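Converting an old brick storefront – how much of the original floor has to stay?

Posted by Ikuvis

We bought a two-story brick building in Evthorpe, built as a dry goods store and 97 years old now. The plan is studio space downstairs and an apartment above. The town lists the front as historic, but the letter says only "facade and visible ground floor features."

The maple floor downstairs is badly cupped along the north wall. Our contractor wants to take it all out and pour a slab. The architect wants to keep the front five feet and go to concrete behind that. Has anyone had this kind of split floor approved? I also need to know if the pressed tin ceiling counts as a visible feature. It was painted over at least twice.
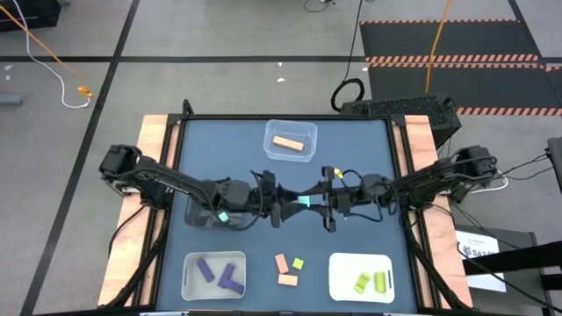
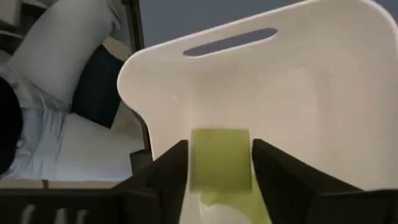
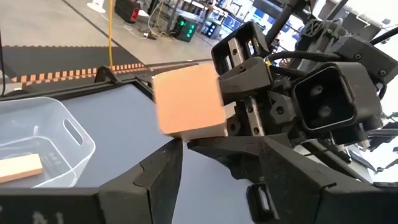
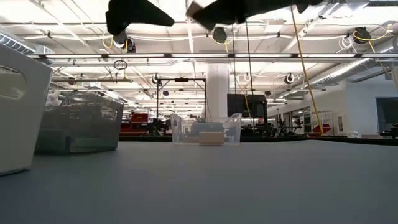

Work table with the two arms, the white plastic piece, the pink foam cube, and the view up to the ceiling.

Sigita Ozoliņš

Yes, we had a split floor approved on a former bakery. Ask the preservation office for a written definition of "visible." In our case it meant anything you could see from the sidewalk through the display windows with the lights on. That took in the tin ceiling, paint and all, but only the first part of the floor.

Get the moisture problem looked at before you decide anything. Cupping along one wall is often a gutter or grading issue, and a slab will push the water into the brick. Ours was a downspout. Once it was fixed, the boards flattened out over three months and we kept more than we had planned – then sanded in July.

Flostbridge

Depends on the town. Just call them.

Comments

Illés: Agree on the gutters. Check the basement wall too if there is one.

Ikuvis: Thanks, both. There is a downspout right at that corner. Calling the office this week.

Flostbridge: Let us know what they say about the tin.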